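Visit report: Grollow open lab, Grelthorpe
16/05/2023

We drove up to Grelthorpe in the morning to see the Grollow lab, which opens its doors to outside shops twice a year. The last one was in December and we missed it. I went mainly to compare end effectors for our packing bench, where the two-finger gripper we have now is fine on cartons and poor on anything soft.

Parking is behind the building, and the side door sticks. Sign-in was quick. Visitors were split into groups of 6, which meant everyone got time on the equipment.

First stop was the gripper bench. They had three units set up on the same arm so you could swap them and run the same pick. The Pelletier parallel gripper was the quickest and the easiest to wire. It closed on the centre of a cardboard tube every time I tried it. It also flattened a paper cup at its lowest force setting. The Belden three-finger unit handled the cup well but took nearly 50 minutes to calibrate before we arrived, according to the technician, and it needs redoing whenever the fingertips are changed. The third was a suction head built in-house. I didn't spend long on it because our parts are mostly porous.

Swapping tools took longer than I'd hoped. The Pelletier plate uses its own bolt pattern, so you need an adapter, and the adapter adds length to the wrist. Worth checking against your reach before ordering.

The controller demo was in the next room. Two of the group had trouble with the enable switch on the pendant, which has to be held halfway. The menus are clear enough once you're past that. I asked about logging and was told it records joint position at 100 samples a second, with force data stored in a separate file. We would want those together.

Lunch was sandwiches. The afternoon was hand tracking, in an open office area with carpet and a lot of monitors.

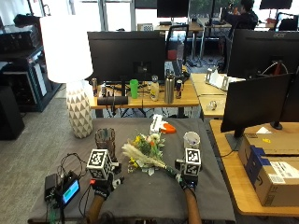
Hand tracking was the part I knew least about, and I came away with more questions than for the grippers. The idea is to capture how a person handles an object and use it to program the hand on the arm. The glove does the fingers, and a fixed camera picks up the printed codes on the cube to get the position of the wrist. For us the weak point would be the cabling, with the black leads looping between the left glove and the boxes at the side of the table. Flowers are a fair test, as the right hand has to hold a bunch of long stems without much to push against, and neither the Pelletier nor the Belden had been tried on anything like that. I've asked Grollow for a quote on a trial day with our own soft goods. The Belden is still on the list, and I'll get the adapter dimensions for the Pelletier before we decide.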